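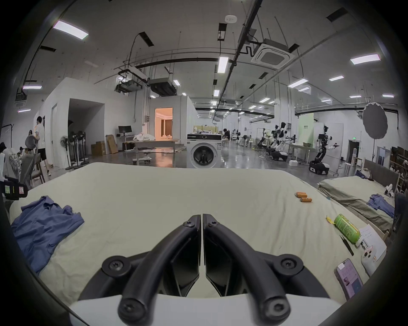

Blue shirt, orange batteries, phone.

Fixing the page turns in a set of band parts

The Peris suite runs to 452 measures across 4 movements, and the parts we have at Lenham were made by exporting straight from the notation program with the default layout. The score is fine. The parts have turns in the middle of running eighth notes, rests split across systems, and one clarinet page with a single measure on it. I spent most of December redoing them, and these are my notes on the settings and the order of work. I expect to need them again for the Madigan overture.

The first decision is page size. The old parts were on letter paper, which is cheap and easy to print but small for a shared stand. I moved everything to 9 by 12 with a staff height of 7.5 mm for the winds and 7.0 mm for percussion. Cillian Egan, who plays second bassoon and has opinions, asked for 8.0. At 8.0 his part went from five pages to seven and gained two bad turns, so he got 7.5 like the others.

Next comes the turn map. Before touching any spacing, go through each part and mark every rest long enough to turn in. The length that counts is seconds, not measures. The third movement is marked quarter note = 114, in four, so a two-measure rest lasts a little over four seconds. A seated clarinet player can turn in that. A bass drum player who also has to put down a mallet can't do it without help. I used these minimums:

Flutes, clarinets, saxes: 3 seconds
Low brass: 3 seconds, 5 if there is a mute change on either side
Horns: 4 seconds
Percussion: 6 seconds, or no turn at all (use a fold-out)

Once the map exists, the layout mostly makes itself. Lock a page break at the best rest on each right-hand page and leave the left-hand pages alone, as nobody turns there. Then look at the density. If a page comes out with fewer than seven systems, pull the break back to the previous usable rest. If it needs more than eleven, the type will be hard to read under stage lights and the break has to move earlier. Uneven pages look untidy on a screen. On a stand they are fine.

The hard case was first clarinet in the second movement, which plays for 61 measures with no rest longer than a beat. There are three ways out of that. You can put "V.S." at the corner and let the stand partner handle it. You can print a third page as a flap taped to the right edge. Or you can cheat the movement so it starts on a left-hand page and fits on the spread. I did the last one, with a blank page facing the end of the first movement. The blank page says "This page left blank for page turn" in small italics, and I would not skip that line. Without it, somebody will report a missing page at every rehearsal.

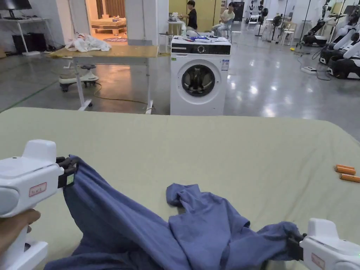
After turns, multirests. The default behavior is to combine every empty measure up to the next rehearsal mark, double bar, or tempo change, and that is right nearly all the time. Where it goes wrong is at a fermata in another part. If the oboe holds a note in measure 203 and the trombones are in the middle of a 22-measure rest, the trombones need to see that fermata. So the rest breaks into 14, then one measure with the fermata over it, then 7. Leena Ahonen conducts this one and marks her score heavily, so I worked from her copy and split the rests wherever she stops beating time.

Cues go in last. Any rest over about 20 measures gets one, two or three measures before the entrance, from an instrument the player can hear from their chair. That last condition matters more than which line is the tune. The old third trombone part had a flute cue. The flutes sit at the opposite side of the stage with their backs to most of the brass, and in Povell, with the curtain in, you can't hear them from there. I replaced it with the tenor sax. Cue notes are at 65 percent, stems up, with a whole rest below the staff, and the instrument name in plain text. Transpose the cue to the reading part's key. The software does this if the cue is made as a linked cue and does not do it if you paste the notes in, and I found two pasted ones left over from the previous version.

Proofing took two evenings. Ailbhe Tierney read the rehearsal letters and measure numbers against the score while I checked dynamics. We found nine missing dynamics after multirests, all of them places where the player had been marked piano forty measures earlier and was presumably supposed to remember. Restate the dynamic at every entrance after a long rest. It costs no space.

A few smaller things. Measure numbers at the start of each system are enough for winds, but percussion asked for one under each multirest as a range, so those parts have them. Key signatures that change at a turn need the courtesy signature at the end of the earlier page, even if it crowds the last measure. Tempo text should be set as system text so it reaches all the parts. In the old file, "poco meno" was attached to the first flute and appeared nowhere else.

The new files are in the shared folder under library number 1516, with the old set moved to a subfolder. Tamsin Escobedo is printing the percussion fold-outs on heavier stock. If you have pencil markings in your old part, copy them over before you hand it back to Teresa Daly, and please leave the bowings in the string bass part alone until I have scanned them.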